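Preguntas frecuentes – Peña de pronósticos Prundholm

¿Qué es la peña?
Un grupo de aficionados que pronostica cada jornada los partidos de la liga regional de fútbol. No se juega con dinero. Los puntos se suman durante toda la temporada y la clasificación se publica los lunes en la web.

¿Cuánta gente participa?
La temporada pasada terminamos con 360 inscritos. Cada uno compite por su cuenta y, si quiere, también dentro de un equipo de 4 personas.

¿Cómo me apunto?
Con el formulario de inscripción. Hace falta un correo y un alias. Nathalie Poirier revisa las altas y manda la confirmación, normalmente en 2 días.

¿Hasta cuándo puedo enviar mi pronóstico?
Hasta el inicio del primer partido de la jornada. Si el Trendolmont juega el viernes, el plazo se cierra el viernes para todos los encuentros.

¿Cómo se puntúa?
El resultado exacto vale 4 puntos. Acertar solo el ganador o el empate vale 2. Los goles de la prórroga no cuentan. 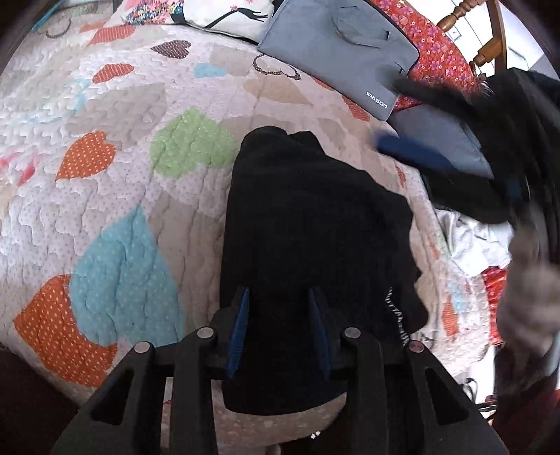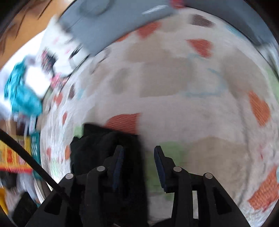 ¿Qué pasa si se aplaza un partido?
El pronóstico queda guardado y se puntúa cuando se juegue. Si el partido se suspende ya empezado, esperamos a la decisión de la liga – mientras tanto aparece como pendiente.

¿Puedo cambiar un pronóstico ya enviado?
Sí, las veces que quieras antes del cierre. Vale siempre el último.

¿Y si me olvido de una jornada?
Sumas cero en esa jornada y sigues en la clasificación. Para entrar en la tabla final hay que haber enviado al menos 70 pronósticos.

¿Cómo se resuelven los empates a puntos?
Primero, por número de resultados exactos. Si persiste, cuenta lo que hizo cada uno en los dos derbis Meltidik – Lumbantobing. Después se comparte el puesto.

He visto un error en mi puntuación, ¿a quién aviso?
Escribe a Juwita Liew desde la página de contacto, con tu alias y la jornada. Las reclamaciones se admiten hasta que empieza la jornada siguiente.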